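Print this article
E-mail this to a friend
36 comments | 158 shares

The Man Who Wants Your Kids to Be Bored

August 1, 2021

Kimutai Mosoti answers the door with a pencil behind each ear and spends the first few minutes of our interview looking for a pencil. I let it go on longer than I should have. He runs Guralden, a summer program for children who, according to their parents, have nothing to do, and his big idea is that they should go on having nothing to do for a good while yet.

"People pay me so their child will be busy," he says, having settled for a pen. "Then they pick the child up and ask, what did you do today? And the child says, nothing. And I get an e-mail."

He gets a lot of e-mails. He has a folder for them, labeled "Weather," on the theory that there's no use arguing with it.

The program runs out of the old Baudry school, a building with tall windows, bad plumbing and a bell that still goes off at ten past two for reasons the town has given up looking into. Mornings are loosely organized. Afternoons aren't organized at all. For three hours the adults sit down, read something and decline to make suggestions. Mosoti calls this "the long part." His co-founder, Faustine Guillot, calls it "the part where I find out what I'm made of."

Guillot taught second grade before this and says the first week nearly finished her. "You have a kid lying face down on the floor, moaning that he's dying," she says. "Every instinct I have says, get out the glitter. I sat on my hands. He moaned until he got interested in the moaning. By the end of the day he had a song."

Was it a good song?

"It was terrible. He still sings it."

I ask Mosoti where all this came from, expecting a theory of childhood and possibly a reading list. What I get is his grandmother's house, where he was sent every year with one suitcase and no instructions. She had a radio she didn't let anyone touch and a yard full of chickens. "I named the chickens, I held elections for the chickens," he says. "One of them served two terms. I've been to university since then and I don't think I've worked that hard again."

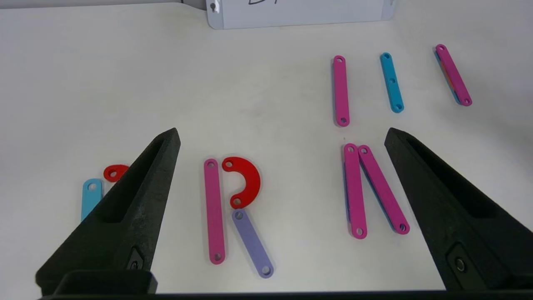
Toys are the thing parents ask about most, and Mosoti has opinions, which he delivers while pacing. He doesn't ban them. He does dislike any toy that comes with a correct answer. A kit with a picture of a dinosaur on the box, he says, gets you one dinosaur and then a trip to the attic. What he'll put out on a table is the sort of thing that could be the start of something or could just lie there: string, cardboard, those flat, bright plastic linkage pieces with the little round holes near the ends. "What is it? I don't know. I'm not being mysterious, I really don't know," he says. "If they ask me, I go and make coffee."

He drinks, by his own account, too much coffee.

Not everyone is won over. Hugo Caron, whose daughter is in her second summer at Guralden, describes himself as a supporter with a headache. "She comes home with enormous plans," he says. "Last October she announced we were moving to a country she'd invented. There was paperwork. I had to apply." He was turned down, then let in on appeal, and he admits to having been more pleased than he expected.

Noémie Perrin took her son out after 6 days and has no regrets. "I'm sure it's very deep," she says. "He was bored, I was paying, and I can get that at home." When I read this back to Mosoti, he laughs so hard he has to sit down. "She's completely right," he says. "I'd put that on the brochure if we had one."

There may soon be a brochure. A second site is planned in Tronmont for next summer, and with it come forms, insurance and a person from the town who would like to see a daily schedule. Mosoti has sent in three versions. The latest has "long part" written across the whole afternoon in capital letters, and he's waiting to hear back.

I ask how he spends his own free time.

"Badly," he says. "I look at my phone. I'm hopeless at it."

At ten past two the bell goes off. Neither of us gets up.

Print this article
E-mail this to a friend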